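Search logs from the Rurkstead school library, part two

In September I turned on query logging for the catalog at Rurkstead Middle School. The log stores the search string, the time and the number of results. It stores no student names or card numbers. By the end of the term it held 746 searches, and I have now coded all of them by hand.

The most common failure is the full question typed as a search. Mivow, our catalog software, matches every word by default, so "why do volcanoes erupt in some places" returns nothing. Cut to "volcanoes erupt," it returns 15 titles. Of the full-question searches, 78 were followed within a minute by a shorter one. I count those as self-corrections — the log can't prove it was the same student.
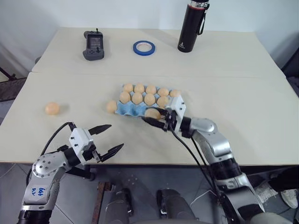 Yvette Kowalchuk wrote in to say that the fault is in the software, and that teaching sixth graders to drop words is training them for a catalog they will never see again after eighth grade. She would change the default to match any word and spend the lesson time on judging results.

I tested her setting on a copy of the catalog. The volcano question then returned 2 screens of titles, with the useful ones near the bottom. Ranking in Mivow is by date added, and I have found no way to change it.
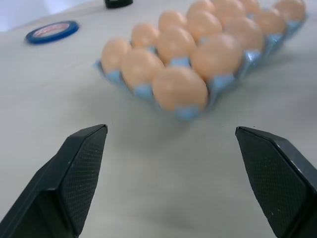 Egg tray on a white tabletop.

The keyword lesson stays for now, shortened to one class period. Kendra Hawthorne has asked for the coding sheet, and I will post it once I fix the category for misspellings, which currently overlaps with the one for author names.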